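Speaker notes: What we saw at the Rekine open day
Talk for the Breltutora makers' group, 21 March 2024
Speaker: Sơn Khổng

Before starting
Check the clicker works from the back of the room. Water on the left side of the lectern. Ask who has been to a robotics lab before (hands up), and if it's most of the room, skip the bit on joints.

Opening (keep it short)
Hi everyone, thanks for coming out. I went to the Rekine open day in November and I've been wanting to talk about it ever since! I build furniture for a living, so please don't expect maths. I'm going to tell you what they showed us and what I'd love our group to try.

The place
Rekine is one long room above a print shop. They let in 80 visitors over the day, in groups of 18, and my group was the last one through. You'd expect the staff to be worn out by then, but they were still racing each other to answer questions.
Mention the parking. It's terrible. Take the tram.

How the demo was set up
They work in simulation first. The arm, the floor and the blocks are all inside the computer, and the program running the arm is called Quách. One of the engineers named it after her grandmother's side of the family, and I thought that was lovely.
Two screens side by side, one with the view from high up, one with the view from out near the gripper. My favourite part of the whole visit was flicking my eyes between the two. From high up everything is obvious. From down near the fingers you honestly have to work out what you're looking at, all slabs of colour and shadow, and a cube can be hard to place.
Pause and let people say which view they'd rather steer by.

Things I learned from asking
- They can reset the floor and start over in a second. In my workshop, starting over costs me a board.
- Quách had been through 233 practice runs that morning, before any of us arrived.
- Lighting matters a lot. Shadows change what the close view looks like, so they vary the light on purpose.
- Surface patterns matter too. They swap the textures on the floor and the blocks so the program doesn't get hooked on one colour.
- A kid in my group asked if it gets bored. The engineer took the question seriously and gave a really good answer about how the runs are varied. (Tell this one slowly, it gets a laugh.)

Show the two views
Close one first, then the high one. Leave them both up while people look, and ask someone in the front row to find the red cubes in each.
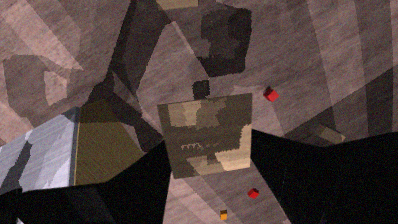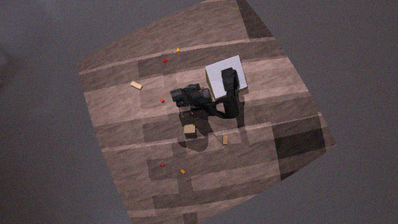
What I'd like us to try
Jistis is the free simulator they recommended for beginners. I put it on my old laptop at home and had an arm wobbling over a table by bedtime, which I was far too excited about. It knocked every block off the edge. My daughter thought that was the aim of the game.
My idea is a club night with four laptops, one arm per laptop, and a pile of little virtual blocks to sort by colour. We'd need the big room and the good projector. Entry by gold coin, 40 seats.
Ask for a show of hands. Pass the clipboard along the rows, starting on the window side.

If there's time
Talk about the real arm they had parked in the corner, switched off for the day. I asked about the jump from screen to real and they said friction is where most of their headaches come from. Any woodworker in the room will nod at that.

Questions
Likely ones: cost (Jistis is free), do you need to code (a little, I'll help), can kids come (yes, please bring them). If someone asks about the maths, offer to write to Rekine and pass the answer on.
Collect the clipboard before people head for the tea.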